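# Small room, hot room: tips for the back office 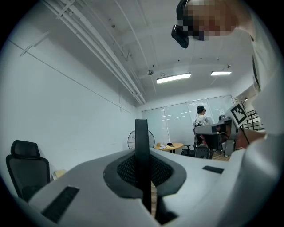
**Grivthorpe site / Workshop & Rooms team**

Notes for whoever has the narrow white room next. Typed fast, fix what you like.

**Fan**

- Stand it against the far wall, next to the round table. Blowing down the length of the room, never across. Across just hits plain wall.
- Grille gets furry quick. Unplug, vacuum with the brush end, then a damp cloth. Let it dry before you switch on.
- Fan on = papers everywhere. Weight on them. A mug works, a stapler works better.
- Rattle? Tighten the screw at the neck first. Then the grille clips. Usually the clips.

**Little round table**

- Light wood, shows every ring. Coaster under cups, even the tiny ones.
- Fresh ring: dry cloth, rub along the grain. Old ring, dab of plain white toothpaste, wipe off right away, tiny bit of oil after.
- Keep it for cups and the papers you need today. Everything else goes in the folder by the door.
- Wobbles on one side. Felt pad, 2 mm, stick it on the short leg. Spares in the Trastar tin.

**Frosted glass**

- Warm water, one drop of dish soap, microfiber. No spray cleaner on the rough side, it leaves blotches that take forever to get out.
- Seams: old toothbrush. Top to bottom.
- Don't tape notices to it. Faint marks stay for months. If you must, the Fustar low-tack stuff, and take it down in 13 days max.

**Ceiling**

- Dust the long white pipes before you do the floor. Did it backwards in Febuary, had to mop twice.
- Extension duster, light hand around the brackets. Nothing gets hung off the pipes. No coats, no cables, no plants.
- Light covers: switch off, let them cool, dry cloth only.
- Camera dome, dry cloth too. Glass spray fogs it.

**Chair**

- Black fabric or black anything shows lint. Tape roller, lives in the drawer.
- Hair in the casters: pull the wheel straight out, snip with small scissors, push back til it clicks.
- Park it where you can still walk past. Room's tight with two people in it.

**Headset cables**

- Loose loop, velcro tie, no tight wraps around your hand. The tight ones crack near the plug.
- Run them behind you and check before you roll the chair back.
- Wipe the straps after each use. Baby wipe is fine, air dry.

**Still to get**

- Felt pads, 18 pack
- Velcro ties
- New duster head, the Yagi one fits the old pole
- Toothbrushs, any kind

Questions to Kourosh Ghorbani, ext. 81. Leave a message, he picks them up after lunch.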